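Paper grid for a toy car table keeps tearing – what should I put under the tape?

Posted in Playroom and Craft Tables
3945 views

Maureen Horrocks
I set up a table for a toy car game on Monday afternoons at our community room in Lockwood. The top is covered with brown kraft paper and I mark it off into squares with blue painter's tape. The kids take turns picking a car from a bin and putting it in a square, then they move it according to a card. It's a simple game and it goes over well.

The trouble is the paper. After a few weeks it creases, and then it tears wherever the tape has been lifted and put back down. The tape is also never straight. I start at one side with a yardstick and by the time I get to the other side the squares are all different sizes. 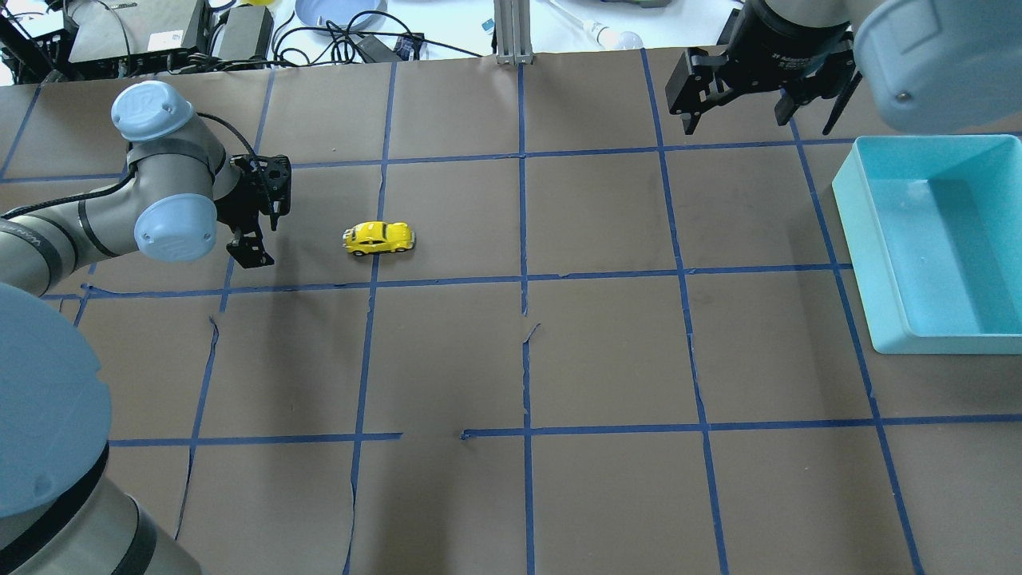

brallon_dad wrote under my first post that I should give up on paper and paint the grid right on the table. I can't do that. The table is used for other things the rest of the week and the top has to come off clean. I also can't spend much. I have one roll of brown paper left and plenty of tape.

What I would like to know:

Is there a way to put tape on kraft paper so that it can come off again without taking the paper with it?

How do you keep a grid square over a whole table?

Can a torn spot be fixed, or do I need to start over with a new sheet?

Squares need to be big enough for a small toy car with room to turn it around. A little uneven is fine. I would just like it to last longer than it does now.

Dorrit in Umilon
I've done this for a board game night and for a sewing class, so I'll take your points in order.

Tape on kraft paper. Painter's tape is made to come off painted walls. Kraft paper is softer than that and the fibers lift with the glue. Before you put a strip down, stick it to your shirt or a dish towel and pull it off again. That takes some of the tack away. When you do have to remove a strip, pull it back flat against itself, slowly. Don't pull straight up. If it still grabs, warm it with a hair dryer on low and try again. Even then you will get a tear now and then. I would plan on never moving the tape and only adding to it.

Squareness. Don't work from one side to the other. Every small mistake gets added to the next one. Find the middle of each edge of the table and make a light pencil mark. Lay your first long strip from middle to middle, then the second one across it. Check that corner with something you know is square, like a hardcover book or a framing square. After that, measure every other line from those first two and not from the line next to it. Mark both ends before you tape. Lay the strip down in one piece from end to end, holding it tight and just above the paper, then press it down starting from the middle. Short pieces butted together leave gaps and they never line up.

Tears. A small flap can be glued down with a glue stick and pressed under a book overnight. For a long crack I would slide a piece of the same paper under it and tape it from the back. You won't see it much. If you patch from the front with clear tape, the wheels of the cars will catch on the edge – mine did.

One more thing. Tape the sheet to the underside of the table and not to the top. Pull it snug but not drum tight. A lot of the creases come from loose paper being pushed around by elbows.

700sqft
Use a vinyl tablecloth and draw the lines with a permanent marker. Roll it up on a tube when you're finished. Problem solved.

Pell
The vinyl idea works but get the flannel-backed kind, the thin ones slide. Fold lines show for a long time if it was folded in the package. I hung mine over a shower rod for 2 days and most of them dropped out.

If you want to stay with paper, put down 2 layers. The bottom one can be old wrapping paper or newsprint, anything smooth. It gives the top sheet something to rest on if your table has a seam or a rough spot. A long crack that always shows up in the same place can be a sign of a seam underneath, so run your hand over the bare table next time you change the sheet.

I buy my paper from Flallemard and I get the heaviest roll they have. It costs more but I change it every 5 weeks and I used to do it every other one.

Maureen Horrocks
Thank you. I checked and there is a seam where the leaf goes in. I'm going to try two layers and start the tape from the middle. Dorrit, do you draw the pencil lines the whole way across or just mark the ends?

Dorrit in Umilon
Just the ends, plus one mark in the middle if the table is long.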